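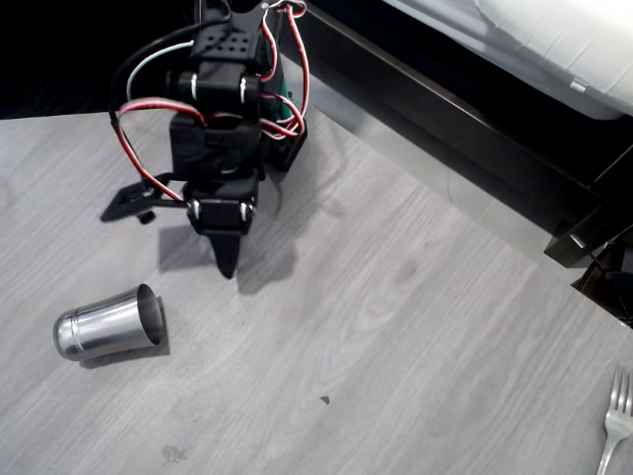

I've had the Clollau desktop arm on my kitchen table, on and off, since May, and if you came looking for a review from somebody who opened the box and formed an opinion before supper, I'm afraid I'm the other sort of reviewer. I like to live with a thing. I like to take it apart at least once and find out whether it goes back together, and the Clollau has been apart more than once! It comes as a kit, with the servos and the black frame parts in bags, and it does what most small hobby arms do - it reaches, it turns, it opens and closes its gripper over whatever you've put down in front of it. My test pieces come out of the kitchen drawers, so there's a shiny metal cup lying on its side, and a fork over at the other corner for later. The jaw is swung wide open over the table, and you can also see the wires hanging in big loops around the body, and it's the wires I want to talk about most, so please bear with me.

First, though, what you get for your money. I paid 258 for mine, plus another 51 for the spare parts pack, and I would tell anyone to buy the pack on the same day. It has extra horns and screws, a set of extension leads, and a replacement servo for the gripper, and if you wait until you need one of those you'll be looking at a half-built arm for a good long while. The shipping from Proltthorpe (that's the shop I used, and they were perfectly pleasant) was slow but the box was well packed, every bag had a label, and the bag labels matched the parts list. Anyone who has built a flat-pack dresser will know how happy that made me.

Building it

The booklet says you can build it in an evening. I took two, and the second one ended with me undoing most of the first, so let me save you the trouble. Do not bolt a single servo into a bracket until you have powered it up and sent it to its middle position. The booklet does mention this, but it mentions it in a little gray box on page 16, well after you have already put the shoulder together. I had the elbow on one notch out, and the whole arm leaned back from the table like a person who has been offered a fish they didn't care for.

So: plug each servo into the board, center it, put a dab of nail polish on the horn and another on the case so they line up, and then do the bracket. The nail polish was my own idea and I'm rather proud of it. When you have to swap a servo later you can see straight away where it ought to sit. I used a coral pink that I never liked on my hands.

The perforated brackets are lovely, I must say. You get all those small holes in rows and you can move a part along by one if it rubs. Mine needed it at the wrist, where a screw head was touching the housing at the far end of its travel. I moved the plate over by one hole and the rubbing stopped.

About those wires

Every joint has its own lead, and all of the leads are a bit longer than you want, and there isn't any sort of channel or clip in the box to hold them. The instructions show a neat line down the back of the arm. Mine has never once looked like that drawing. What I've learned, from getting it wrong in both directions, is that the slack is your friend and should be left alone up to a point. The first time around I was very tidy. I cinched everything down with zip ties, it looked wonderful, and when the base turned fully to the left the gripper lead pulled clean out of the board and the jaw went limp. So I cut the ties off and went too far the other way, with a loop so generous that it caught on the handle of a mug.

These days I move the arm by hand, with the power off, to each end of each joint. I hold the loops loosely with my fingers while I do it and see where they want to go. Then I put a bit of soft hook-and-loop tape around the bundle at the middle housing only, and leave everything below that free to swing. It still looks like a bird had a try at nesting on it, but I haven't had a lead come out since. Do check the lead to the gripper every week or so if you use the arm much, and look closely at the spot where it passes behind the jaw. Mine had a shiny patch on the insulation there, from being brushed over and over, and a short sleeve of heat shrink took care of it for pennies.

Looking after the gripper

The gripper is the best part and also the part you'll fuss over. It opens nice and wide. The screw that holds the moving jaw to its horn works itself loose, though, and you'll notice it first as a kind of sloppiness, where you can waggle the tip with your finger when it's meant to be holding still. I put a drop of the mild thread locker on it (the kind you can undo again, please, not the strong kind) and left it overnight.

The other thing is how far down you let it come. There is a setting in the Milta software for the lowest height, and out of the box it's zero, meaning the tabletop, and zero is a very optimistic number when your table isn't quite flat. I'd raise it. I put a folded piece of card under the fingertip, bring the arm down with the arrow buttons until the card just drags, and save that as the floor. It takes two minutes and it spares the servos all that straining and humming, and it spares your table as well. Whenever I move the arm to a different spot I do the card again.

A word on Milta itself, which you download separately. It's friendly enough, with big sliders and a record button, and it remembers your centering values even if you unplug the board. I do wish it would warn you before it moves everything at once on start-up. Keep your coffee back. I sent a note about that to the address in the booklet and had a very kind reply from Dalva Assunção, who looks after their support desk in Bragança. She told me to hold down the stop button while connecting, and the arm then stays where it is until you let go. That works, and it ought to be on the first page.

Swapping a servo

I've had to do one, the wrist, which had started to twitch around the middle of its range. I cleaned the connector first and it made no difference. The swap took most of an afternoon, mainly on account of two screws that you can only get at with the arm folded over on itself. A long thin screwdriver with a magnetic tip is a must. Take a picture of the wiring with your phone before you unplug anything, line up your nail polish, and put the screws back in the same order they came out. I also ran the arm through its paces at half speed before I trusted it near a glass.

Would I buy it again? Yes, I would. It's sturdy, it's easy to get into with ordinary tools, and I'm very fond of it. I'd take off a star for the missing cable clips and for hiding the centering step, and I'd give half of it back for Dalva's note. If you need something that runs all day with no attention, look at something costlier. If you don't mind sitting down with it now and then with a screwdriver and a cup of tea, the Clollau is good company, and next I want to try it with softer tips on the fingers, if I can find some that fit.

This site uses cookies to remember your preferences. By continuing to browse you agree to our cookie policy. Accept | Manage settings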